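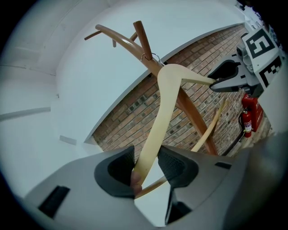

From: Pace list member
To: Britlow Household list
Date: September 23, 2020
Subject: Re: Coat stand or wall hooks for a small hallway?

> We have a narrow entry at our place in Brustska and nowhere to hang
> coats. The landlord doesn't want holes in the wall, so I'm looking at
> a wooden stand, the kind with a center pole and pegs at different
> heights. Two questions. Do these tip over once winter coats go on?
> And do people hang coats straight on the pegs, or put them on hangers
> first? My good wool coat has a bump below the collar from years on a
> hook and I'd like that to stop.

We've had a wooden stand by the front door for 5 years, so I can answer both.

On tipping: yes, it can happen if you load one side. Ours went over twice the first December, both times with a wet parka and a full backpack on the same side. After that I put the heavy things on opposite sides and kept bags off it. If your floor slopes at all, turn the stand until it sits flat, and put a felt pad under any foot that still rocks. Check the screws where the pole meets the base too. Ours needed a quarter turn after the first few months.

On hangers: use them for anything with a shaped shoulder. A wooden hanger will go over most pegs if the hook is wide enough.
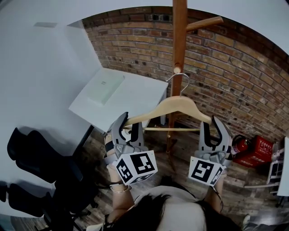
Try the hook on the peg before you buy a whole set. I bought a pack with small hooks from Haluvari and they wouldn't go over the thick arms at the top of our stand, so they ended up in the bedroom closet. Pegs that angle up are better for this. On a straight peg the hook can slide off the end when you pull the coat down in a hurry.

Hang the empty hanger first and see which way it faces. If the shoulders hit the pole, the coat will sit crooked, so move it to another peg or turn the hook. Then take it down, put the coat on it, button the top button and hang it back up. Lighter jackets and scarves can go straight on the lower pegs.
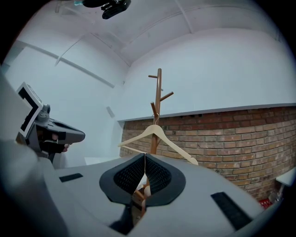

Wooden hanger on a coat stand

The bump in your wool coat should come out with steam from a kettle or a hot shower. Keep it on a hanger overnight afterward.

Measure the hallway with the door open before you order. A coat on a hanger sticks out a lot farther than one on a peg, and ours has to stand 2 feet back from the door to clear it.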